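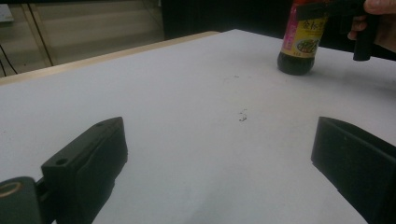 Open day at a robotics workshop – what should I expect?

Posted by GinbyGran

My grandson is 12 and robot mad, and I've got us two places at the Cernico open day on 29 October 2022. The email says visitors can watch "hand-held gripper demonstrations" and have a go themselves. I was picturing great big arms welding cars, so now I'm a bit confused! Will there be enough for him to look at? Also, is it all right for someone with stiff hands to join in, or should I stick to watching and find a chair? It runs for 60 minutes and we're coming on the bus, so I'd like to know it's worth the trip.

Leszek Żak

I went to the July one with my niece and we both loved it, so do go. You're right that it isn't car welding. The part we saw was a person at a white-topped table with a black gripper in each hand, working on ordinary shopping. A glass bottle with something very dark in it, soy sauce or vinegar I'd guess. You bring one gripper in from each side and pinch the bottle between them, and it looks like nothing at all until you try it and find you've got no feeling in your fingertips!

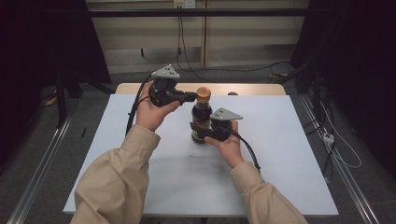 The grippers have cables trailing off them, so tell him to mind his sleeves and not to swing round when someone calls his name (my niece did, no harm done). As for stiff hands, the handles are fairly chunky and I found them easy enough to hold, but my wrists were moaning by the end. I'd have one go and then let him take your turn – he won't argue. They did let people ask questions all the way through, and the woman showing us round was very patient about how the movements get used to teach a robot later on.

Get there early if you can. We stood at the back for the first bit and I mostly saw the back of a man's anorak.

nodau_dave

never been to that one but the Malinowski open day had a burger van. might be worth emailing them about chairs, they usually sort something out if you ask before the day

GinbyGran

Thank you both, I've emailed about a chair. Leszek, did they let children as young as 12 hold the grippers or was it adults only?

Leszek Żak

Children too when we went, with a grown-up standing next to them. My niece had two turns.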